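Search this blog Go

Rice, the bowl, and me not paying attention

December
Posted by Hakim Pillai
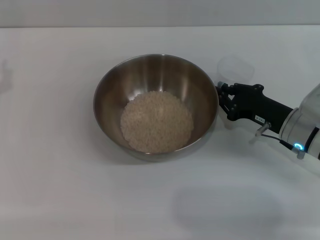
Do you need to rinse rice if you're just making a plain pot of it? Rinse it if you like the grains separate – two or three changes of water does it, and for porridge or pudding you can skip it.

OK quick one, dinner's late again. I used to rinse in a sieve. Grains stuck in the mesh, grains in the drain, grains on my sock somehow. Ulises Lagos (upstairs, cooks for a crowd most weekends) told me to just use a mixing bowl and I ignored him for a whole winter. He was right. Deep steel bowl, cold water, swish with your fingers, tip the cloudy stuff off slow with a hand at the rim. Again. Done.

Water from the last rinse goes on the plants by the way. The fern in Clerdale got nothing else and it was huge.

Then soak. I do 35 minutes if I remember, 14 if I don't, and teh difference is smaller than people say. Drain it well though!! Last week I didnt and got glue. Ate it anyway with fried egg and too much chili oil.

Pot, lid on, lowest flame, 8 minutes off the heat at the end with the lid still shut. No peeking. I peek.

Still out of cumin. Tovar market closes at six so it's plain rice tonight, and maybe the leftover beans if they smell ok.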